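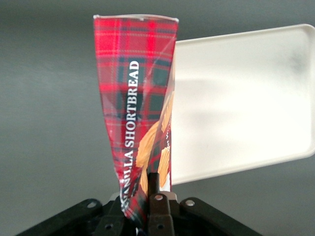
Figure 1. Vanilla shortbread in plastic film, with the heat seal along the top edge.

Packaging and Storage of Dry Foods
Handout for Unit 10: Film, Carton, Bottle, Drawer
Revised February 23, 2026

Bring this handout to the lab session. The reading is pages 66 to 100 in the course packet.

1. Plastic film
Shortbread has a lot of butter and very little water. It goes soft when it picks up moisture from the air, and the butter goes stale when it meets oxygen and light. A film wrapper has to slow down all of these.

Look at the seal first. On the pack in Figure 1 it is a thin, whitish band, slightly wavy, lower at the left corner than at the right. A wavy seal can still be sound. What matters is whether there is a channel running through it from the inside to the outside. We test for this with dye in the lab.

Creases come next. A sharp fold can crack the barrier layer in some films – metallized ones especially – even when the print over it looks fine. Note the direction of each long fold on your sheet. Also note any words on the label that a fold makes hard to read. In Figure 1 "SHORTBREAD" reads clearly and part of "VANILLA" is lost in the creases. On a store shelf that is a labeling problem, so it goes in the second column.

2. Cartons and bottles
A carton protects against crushing and light. It does little against moisture unless it is coated or has a liner. A bottle depends on its closure. Record the closure type before you open anything.

3. Home storage
Most of what we know about shelf life comes from sealed packs. After opening, the place where the food is kept matters more. 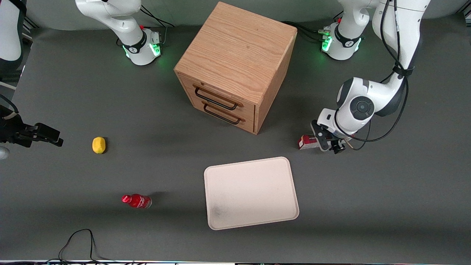

Figure 2. Tabletop set with a two-drawer wooden cabinet, white tray, lemon, red bottle and small red carton.

For each item in Figure 2, decide whether it belongs in a closed drawer or out on the tray. Whole lemons keep for some days at room temperature and much longer in a refrigerator. Dry goods do well in a drawer, away from light, but a drawer is not airtight. An opened film pack needs a clip or a tin as well.

Wood takes up odors. Keep shortbread out of a drawer that has held spices or soap.

4. For next time
Read the Demwood case (packet, page 253) and write one paragraph on why the company changed its film in December. Lab sheets go in the tray by the door.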